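Setting a tray for one, straight from the dish rack

I started doing this in February, when I was eating most of my dinners alone and mostly out of the pot. Setting a proper tray takes hardly any time and it makes a bowl of noodles feel like an occasion! My friend Xóchitl Olvera got me hooked, and now I do it even for leftovers.

What you need

A tray with a low rim (mine is round, but any shape works)
One plate
One small bowl or cup for sauce or pickles
Chopsticks, or whatever you like to eat with
A cup for tea or water

Step 1. Park the tray right beside your dish rack. You want to move things over in one short reach – no laps around the kitchen with a plate in each hand.

Step 2. Wipe the tray, especially if it's a dark one. Dark trays show every speck, and I go over mine with a barely damp cloth and then a dry one.

Step 3. Plate first. It takes up the most room, so put it down before anything else and slide it a little off center. I like mine to the right.
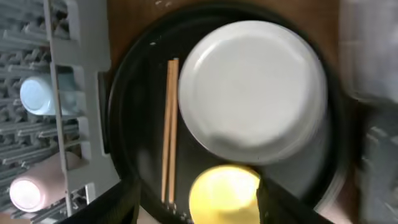 Step 4. Chopsticks next, side by side in the space that's left. I lay them up and down along the left because I like the long straight line next to all those circles, but if you grew up setting them across the front, do that!

Step 5. Add the small bowl, close to you, where you can dip without stretching. If you own one in a loud color, use it. A bit of yellow on a plain tray cheers up the whole table.

Step 6. Leave the drinking cup for last, and fill it once the tray is where you're going to eat. I learned this by carrying 10 ounces of barley tea across a rug.

Doing it for two

Same order, second tray. Set both plates, then both pairs of chopsticks, then the bowls – it goes so much faster than finishing one tray and starting over. My Monday dinners with Xóchitl are on the table 10 minutes after the rice is done, and I still get a kick out of it every time.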